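Handout 11, revised 12 Dec 2020

# Setting Up and Clearing a Pretend Kitchen Table

Read this before the December practical. Bring your own copy, as we will write on it. The notes cover choosing the pieces, laying them out, giving children something to do with them, and putting them away. Large furniture such as play stoves and sinks was covered in Handout 10.

## Why a table and not a corner

Most early years rooms have a kitchen corner with shelves, hooks and a stove. It works well for free play. It is harder to use when you want to watch one child sort, match or follow a short request, because there is too much within reach.

A plain table solves part of this. You decide what goes on it. A child who is asked to find something to drink from has a fair chance of finding it, and you have a fair chance of seeing how they went about it.

Use a light table with a plain top if you have one. Wood grain and printed cloths make small pieces harder to pick out. If the top has holes or fittings in it, leave them uncovered and expect small fingers to explore them.

## Choosing the pieces

Think in four groups.

**Things to eat from and drink from.** Plates, bowls, cups. Put out cups in two different colors if you plan to ask for one of them by color. A cup with a handle is easier for younger children to talk about, and you get the word "handle" for free.

**Things to prepare food with.** A colander, a pan, a spoon. Colanders are worth having. Children put fruit in them without being told, and the holes give you something to discuss.

**Food.** Fruit is the best place to start. Keep to kinds the children know. Cut or opened fruit, such as a half orange or a peeled banana, starts more conversation than whole fruit, but some children will not recognize the inside of an orange right away. Let them look before you give them the word.

**One appliance.** A toaster or a toaster oven is enough. With more than one, the children tend to spend the session on doors and knobs.

The course sets were put together from the Gamenico and Verschueren boxes, so the pieces do not match. This is fine. Matching sets look neat, but they make color requests difficult when every piece is pink.

Check each piece for size before you use it with children under three. Small toy fruit is the usual problem. Anything that fits in the choke tester goes back in the box.

## Laying out

1. Clear and wipe the table.
2. Put the appliance down first. It takes the most room and you do not want to move it later.
3. Put the plate where the child can reach it with either hand.
4. Spread the remaining pieces out. Leave at least a hand's width between them.
5. Separate any two pieces that are the same. If you have two strawberries, put one on each side of the plate.
6. Sit where the child will sit and look again.

Step 5 is the one people skip. When the same fruits lie side by side, the child grabs both, and you learn nothing about whether they noticed there was another one.

Pieces do not have to start in a sensible place. Fruit can lie straight on the table, away from the plate and the colander. If you lay the meal out already finished, there is nothing left for the child to do.

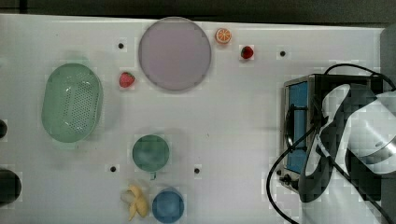
Once the table is ready, give one request at a time and wait. Suitable first requests:

- Put a strawberry on the plate.
- Find the orange and put it in the colander.
- Move the green cup next to the blue cup.
- Give me the banana.

The first and second ask for a piece and a place. The third asks the child to tell two similar things apart by color. The last is the easiest and makes a good opener for a shy child.

Do not correct straight away. If a child puts the orange on the plate, write down what you said and what they did, then carry on. A child who keeps choosing the plate may be following home habits, where fruit goes on plates.

## Clearing

Clearing is part of the session. Ask for food first, then cups, then the plate and colander. The appliance goes last and an adult lifts it.

Wash plastic pieces in warm water with a little dish soap and let them dry on a towel with the open side down. Dry the colander holes with a cloth. Do not put toys away damp.

The sets live in the Prirero cupboard in room 116, on shelf 2. Return the list with the box and mark anything missing.

## For next time

Lay out a table at home or at your placement with things you already have. Write up to 400 words on one request that went differently from what you expected. Include a sketch of where each piece was at the start. Students placed at Sirbridge should use the nursery's own toys and check with the room lead first.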